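Bench notebook, bat and ball shop
18/04/2025

Back on the Grulelik pitching machine today, the one that keeps throwing its curve a foot inside to lefties. I spent most of March blaming the feed chute and I'd like that month back, please.

Pulled both wheels and spun them by hand. Top one is fine. Bottom one has a flat spot you can feel with a thumbnail, right where the rubber meets the seam (no idea how I missed it!). Swapped in a Treletti wheel from the spares drawer, bolted it all up, and ran a bucket through at low speed before I got brave.

Counter reads 979 pitches since the last service. The old wheel came off the other machine at 466, so these things wear faster than the Nativeo sheet says they should. I wrote 800 on the tape as the new change point but now I think that's way too generous. Somebody talk me out of 400-something if you disagree.

Fastballs: nice and tight, belt high, very happy with those. Curves: better, still drifting. I had the tilt on 2 the whole time and didn't touch it, so the drift is either the bracket or the balls. We're still mixing the dimpled ones with the Ekwueme seamed ones in the same hopper and I really wish we wouldn't. They grip differently and you can hear it when they leave. 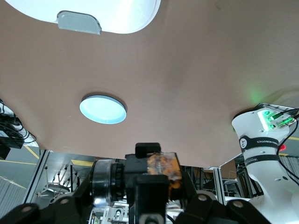
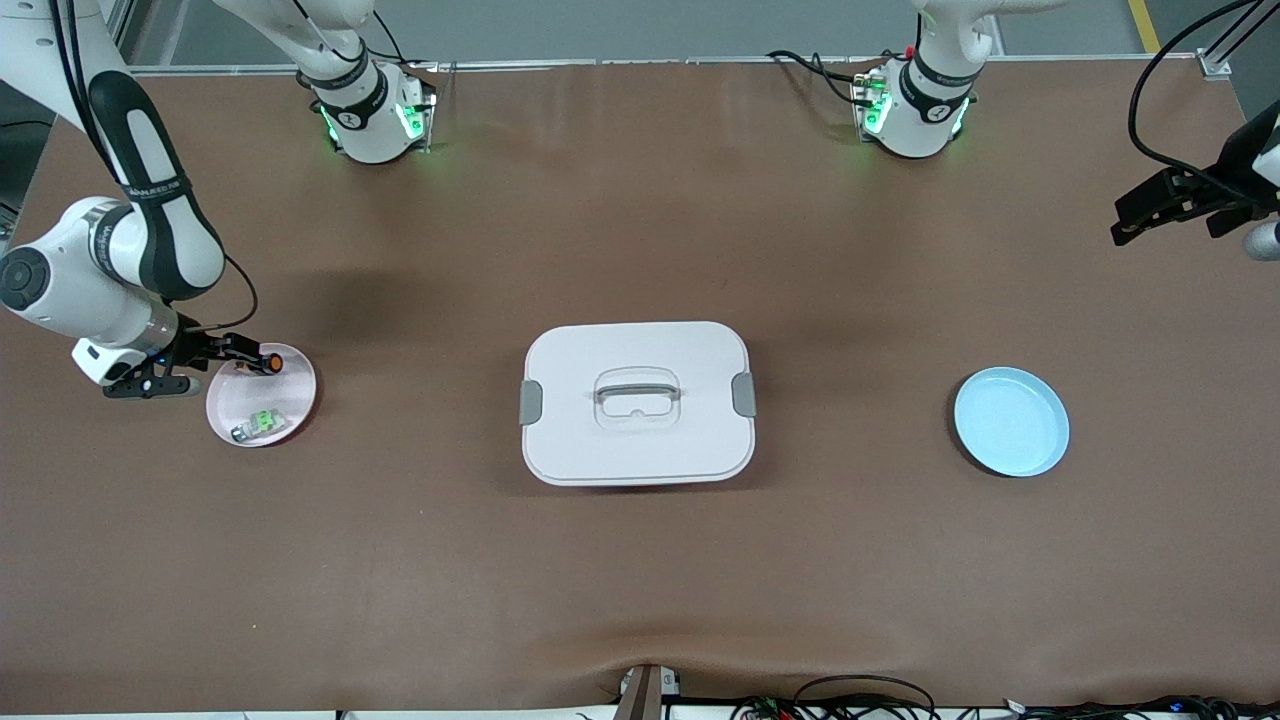
Left to do

Sort the hopper, seamed balls only, and throw the curves again with the same tilt.

Check the bracket for play. There's a washer in there I don't remember putting in.

Order another bottom wheel. If the high school wants the machine for batting practice before it shows up, they can have fastballs and like it.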